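Tuvance open day: a morning with the Dranden arm

I nearly didn't go. The trading estate at Stusport is a pig to get to without a car (the bus drops you at the wrong side of the roundabout and then you walk along a verge), and I'd been to enough of these product mornings to expect a stale croissant and a slideshow. But I've been after a small arm for our after-school tech club for ages, and Tuvance had written "bring your own questions, stay as long as you like" on the invite, so off I went with a flask and a notebook.

Well, I'm glad I did! No slideshow at all. You sign in, you get a sticky badge, and you're straight into the demo rooms. There were 70 of us booked in, according to the sheet on the door, but they'd staggered the times and it never felt packed. I had the ten o'clock slot, and the croissants were fine.

Tuvance don't make the arm themselves, by the way. They put together the Dranden kit, so what you're paying for is the arm with its gripper fitted, the software, the teaching notes and a support line that runs during school hours. The price on the sheet was £2296 before VAT, with 2 years' cover included. That's a big chunk of money for a club like ours. It's still less than I'd feared, and the lease option (105 pounds a month, minimum one year) made me sit up a bit.

The room I spent longest in was the one for what they call the tableware set. Bowls and plastic cups, all different colours and sizes, on a table with a dark green cloth over it, and the arm does the picking and placing. I like that so much more than the little foam cubes you usually get. Every eight-year-old knows what a cup is, and a cup is properly awkward to hold if you're a machine with two fingers. You've got to decide whether to squeeze it from outside, or go over the rim with one finger in and one out, and how far down to go before you close. You could get a whole half term out of that question.

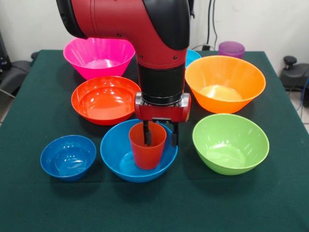 I asked how much of the programming the children would be doing themselves, and the answer was "as much as you can stand", which got a laugh. There's a block editor for the younger ones, where you drag a step in and type a height, and then a Python version for anyone who's outgrown it. I had a go with the blocks and managed a simple pick and place in the time it took my tea to go cold. My first try was a mess. I'd set the height for a different cup and the fingers closed on thin air! The software didn't tell me off, it just stopped and showed me which step I'd been on. I'd have liked a clearer message than "step 4 incomplete", and I said so on the feedback form.

A few grumbles, then. The arm is louder than I'd expected, not awful, but in our hall with the hard floor it would carry. The teaching notes come as a fat ring binder, and the digital copy is only a scan of the binder, so you can't search it. And the spare fingers are sold in pairs only, so if your lot snap one you're buying two.

On the other side of the corridor was the Agbayani stand, which is a storage trolley with lockable wheels and a shelf that takes the kit. I hadn't come for a trolley but I do have a cupboard the size of a fridge to keep everything in, and I stood there opening and shutting the drawers for far too long. It doesn't come with the kit. Ask for the bundle price if you go, it isn't on the printed sheet and I only heard it mentioned by the person in front of me in the queue.

Lunch was sandwiches in the loading bay with the shutter up, very pleasant, and I got chatting to a couple of people from libraries who were thinking of sharing one kit between branches. Tuvance seemed happy with that idea, though the cover only applies if you register each address it's used at.

I've asked for a loan week in September. If we get it I'll write up how the club gets on with it, and whether it fits in the cupboard.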